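# Open Day at Hemberg: Meet a Robot That Helps with the Sweeping

Have you ever been asked to sweep the floor? Then you already know something that took robot builders a very long time to work out, and by the end of this page you may feel rather proud of yourself!

Last March our reading club went to the open day at Hemberg, where a robot called Kireo was showing what it could do in a living room. Our guide was Carmela Marín, and she let us ask as many questions as we liked (we asked a lot, and she never once looked at the clock).

Kireo has two arms. Each arm bends at its joints, a bit like your shoulder, elbow and wrist, and at the end there is a gripper, which is the robot's word for a hand. A gripper doesn't have soft fingers like yours. It squeezes, and it has to squeeze just enough. Too little and the broom slides away, too much and something could crack.

Now think about sweeping. One hand moves the broom while the other keeps the dustpan still, and your eyes keep checking where the crumbs have gone. You do all of that while humming a song! A robot has to work out each part: where the handle is, how far to reach, and how to keep its two arms from bumping into each other.
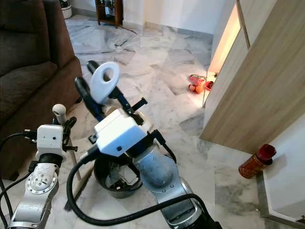 Broom, dustpan, bucket and a marble floor:

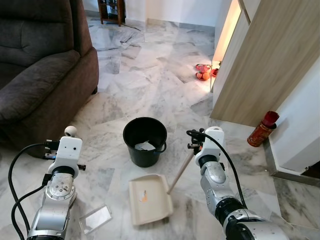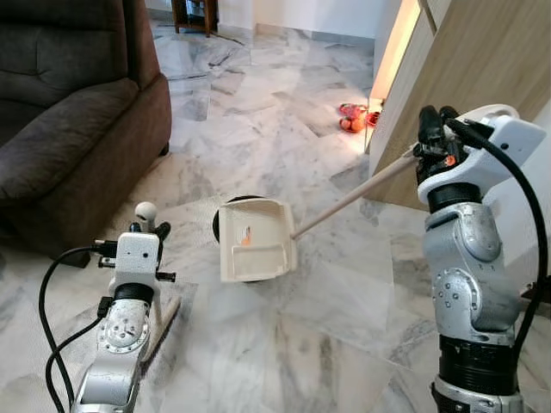 One boy wanted to know if Kireo ever gets bored. Carmela laughed and said no, a robot doesn't feel bored or tired, but it does need electricity, and it needs people to teach it. Somebody has to show it a job again and again, over 800 times for some jobs, before it gets the hang of things.

If you'd like to try thinking like a robot at home, ask a grown-up to tell you how to sweep up a few scraps of paper, and do only what they say, word for word. If they forget to say "close your hand," don't close it! Then swap places and let them be the robot.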